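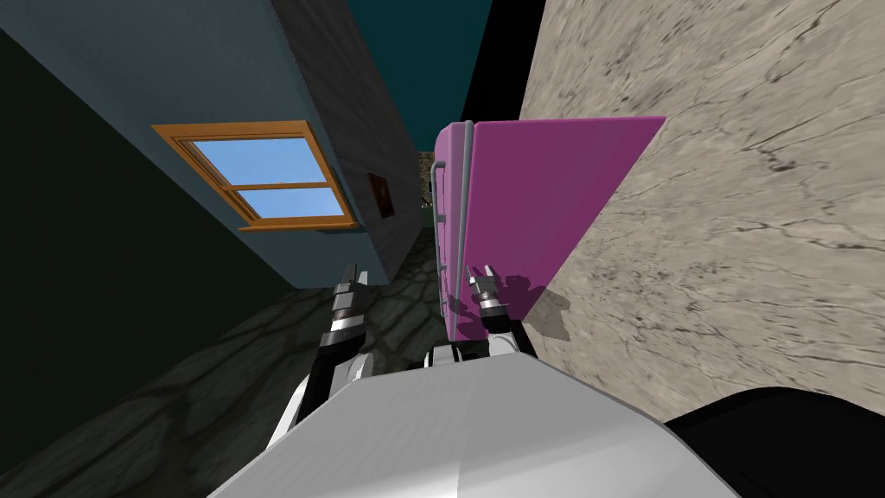 Flemness, Jul 5, 2023

Well, friends, the garden season is upon us, and if your kitchen counter looks anything like mine you are already wondering where to put it all. Every summer I get the same calls from members of the Flemness Garden Circle who have picked a basket of beautiful vegetables and watched half of it go soft before the weekend company even got there, so I thought I'd set down what we talked over at our last get-together at the Ekwueme Hall, for those of you who were traveling or minding grandchildren.

Tomatoes came up first, as they always do. Ebere Akpan keeps hers on the windowsill over the sink, stem side down, and won't hear of putting one in the refrigerator until it is fully ripe. Asabe Oyewole says that's all very well if you have four plants, but she put in 16 this year (sixteen!) and by August she has to chill some or lose them. I think they are both right. Let them ripen on the counter, and once they're as red as they are going to get, a few days in the cold won't hurt them much. Just bring them out an hour before supper so the flavor has a chance to wake up.

Cucumbers are fussier than people think. They don't care for the coldest spot in the refrigerator, and they get those sad watery patches if you leave them at the back too long. I wrap mine in a dish towel and try to eat them within the week – which is no hardship with a little vinegar and dill.

Eggs belong on a shelf, well away from the door, where it stays steady every time somebody goes hunting for a snack. A magenta refrigerator with pale green shelves would certainly brighten up the job, and the egg and the tomato look very nice together on the lower one.

Beans, I'm sorry to say, we never got to. Olanrewaju Okeke had brought his blanching chart and then we all got talking about the rain, so he has promised to bring it again in October, when we'll do freezing and root vegetables together.
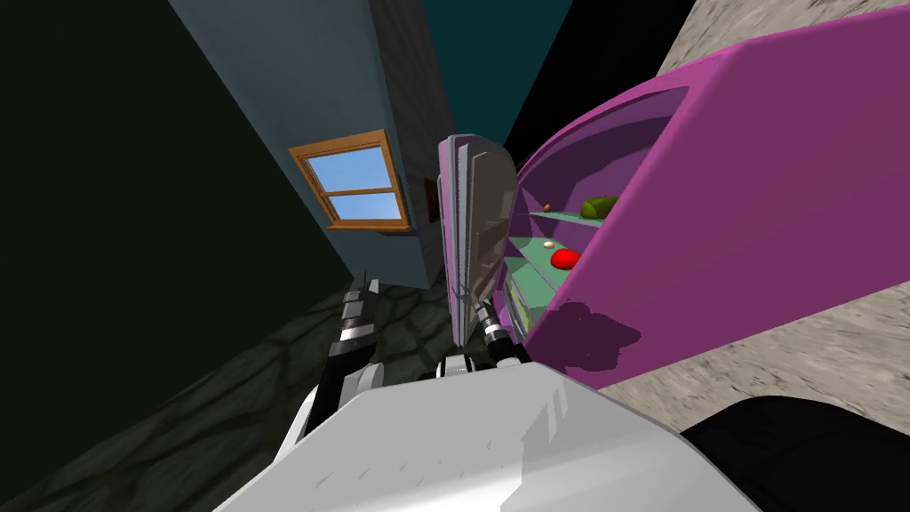
Seed Swap and Plant Table

The plant table raised 200 dollars this spring, and it will go toward new hoses for the Tresomari Street beds. Please keep saving your seed envelopes, and leave them with Ikechukwu Isah at the hall.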